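Mixing Tile, Brick and Stone at Home: Your Questions
Posted 03/08/2024 by Kuzmenko

I get the same handful of emails about wall and floor finishes over and over (I love them, keep them coming!), so I've put my answers in one place. I've redone kitchens, bathrooms and one very long hallway here in Pistport, and most of what I know comes from getting it wrong the first time.

Can I use more than one kind of tile in the same room?

Sure you can, and I do it all the time. What I look for is one color that shows up in both, even if it's only a speck. My own kitchen has a plain cream tile behind the sink and a busy blue and cream one by the back door, and the cream is what keeps the peace. If you can't find a shared color, try using the same grout for both. You'd be surprised how much work grout does.

How many samples should I bring home?

More than you think. I brought home 26 for the hallway, and yes, that was silly, but the one I ended up with was not in my first batch. Lean them against the wall where they'll live and leave them there for a few days. Look at them at breakfast, look at them with the lamps on. The one I was sure about in the store went kind of pink at night and I couldn't unsee it.

Does marble on a wall make a room feel dark?

Brown marble can, especially in a room with one small window. I'd put it on the wall that gets the most daylight and keep the neighbors pale.

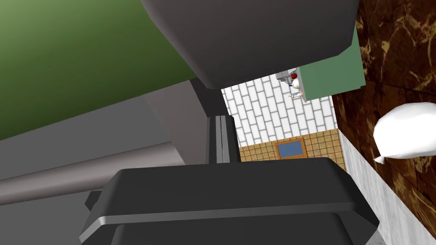
The other thing to think about is shine. A polished stone bounces light all over the place and a honed one soaks it up, so two pieces in the very same color can feel like two different rooms. Ask for a honed sample and a polished sample of the same stone if the store has them. Dumitz, the stone yard I use, will lend me both for a weekend as long as I bring them back in one piece. (I have not always brought them back in one piece.)

What about brick indoors? Does it have to be painted?

Nope! But think hard before you paint it, since getting paint back out of brick is a miserable job and I've spent a whole January doing it. If you want it white, limewash is a softer look and you can thin it until you like it. Do a test patch behind where the couch will go.

Can stucco and tile meet without a trim piece?

They can, if the tile edge is clean and the stucco is finished up to it neatly. I'd still use a slim metal edge on any outside corner that people walk past with grocery bags. Corners chip. Mine did in the first month.
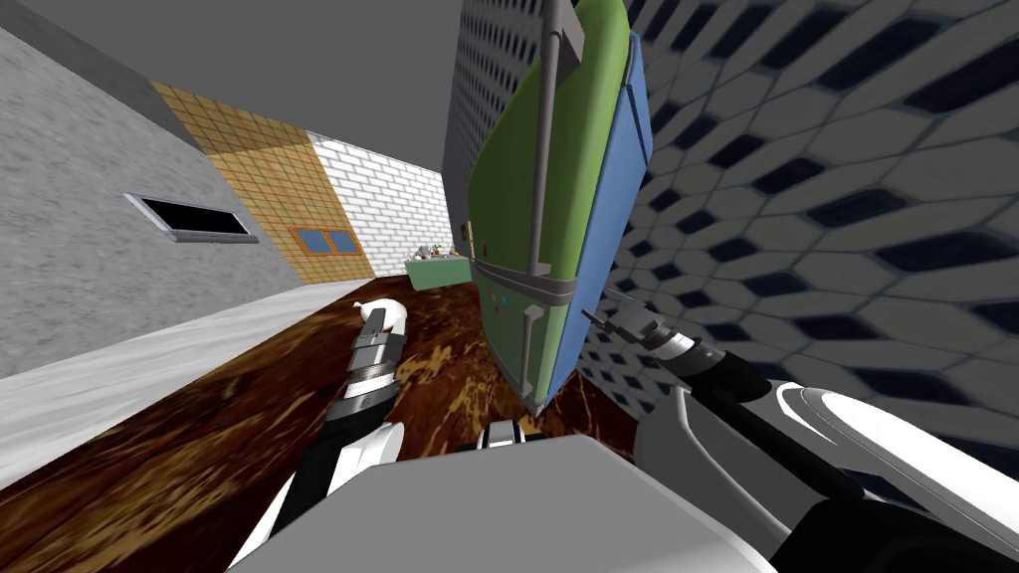
Stucco, small square tile and white brick, over a marbled wood floor.

Is small tile harder to put up than big tile?

Different kind of hard. Small tile usually comes on mesh sheets, so it goes up fast, but you have to watch the gaps between sheets or you'll see every seam once the grout is in. Big tile shows you every bump in your wall. If your wall is wavy (all of mine are), small is kinder.

How much extra should I order?

I order two extra boxes for a floor and one for a backsplash, and I keep whatever is left in the garage with the color and batch number written on the side. When I cracked 3 floor tiles dropping a cast iron pan, I was so glad I had them. The same tile in a later batch was a shade off.

Should the floor go in before the walls?

I do walls first, leaving off the bottom row, then the floor, then that last row. It keeps grout drips off the new floor and hides the cut edges.
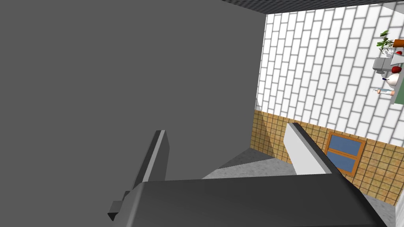
Other people swear by floor first and cover it with cardboard. I tried it once, the cardboard slid, and I was scraping thinset off a finished floor with a plastic putty knife until midnight. So walls first for me, but if your installer has a system, let them use it.

Do you sell the tile you write about?

I don't. Pruvitz is just my site. I did spend $50 on a tile saw at a yard sale, so I'm practically a professional now.

Related
Grout Colors I'd Pick Again
My Long Hallway, Start to Finish
How to Cut Tile Around an Outlet
Limewash or Paint?
A Day at the Dumitz Stone Yard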